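Skip to content Home Kitchen Laundry Workshop Ask Lodum

Search tips, e.g. limescale

Looking after chopsticks, and other thin wooden things

Last updated 19 Aug 2026

Every kitchen drawer has a layer at the bottom where the thin things go. Skewers, a honey dipper, one knitting needle, and the chopsticks you bought in a fit of ambition and have since used to unblock the sink. They last for years if treated with a little respect, and up to 3 months if treated the way I used to treat mine.

Start with washing. Hot water, a drop of washing-up liquid, and a sponge pulled from the thick end to the tip. Do them in a bundle if you must, rolling them between your palms like someone trying to start a fire, but then go over the tips singly. Lacquered or painted ones should stay out of the dishwasher. I know the box says they can go in. The box wanted to be bought.

Never leave them soaking. Wood drinks, swells, and comes out furry. If yours already have a fuzz, wait until they are bone dry and rub along the grain with very fine sandpaper, then wipe on a little food-safe mineral oil. Leave it for 20 minutes and buff off the excess with an old T-shirt. Don't sand through a painted pattern unless you have fallen out with it.

Drying is where most of us go wrong. A closed drawer is a fine place to grow things. Spread them out on a cloth first, and turn them when you remember, then stand them in something with holes in it. A mesh pot is ideal. A jam jar is a small pond.

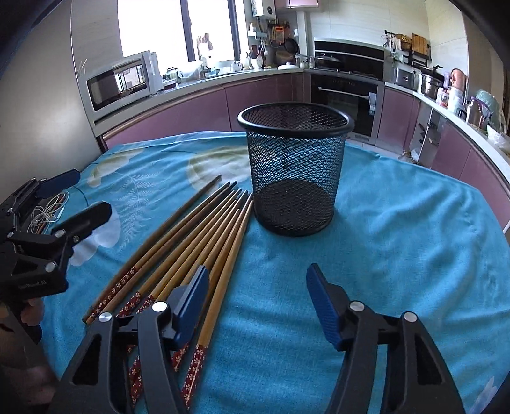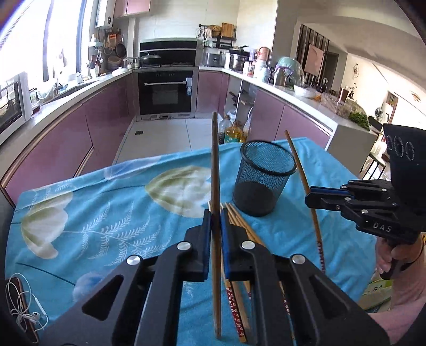 Chopsticks with red patterned ends, out on the table.

Pairing them up again is a job for a patient evening. Sort by pattern, then by length, and roll each pair on the worktop. A warped one wobbles and clicks, and can be retired to the shed, where it will be more use than it ever was at dinner.

Jobs for retired chopsticks:

Stirring small tins of paint.
Propping up a floppy seedling.
Getting lint out of the slot where the tumble dryer filter sits (dryer off, please).
Poking the corners out of a cushion cover.
Testing whether frying oil is ready, if the stick is plain wood. Steady little bubbles around the tip mean go.

Reader Asger Kjærgaard writes that he keeps one by the back door for cleaning the tread of his walking boots, and that his wife keeps moving it back to the cutlery drawer. We wish them both well and shall not be coming for supper.

Next: getting candle wax out of a tablecloth without making it worse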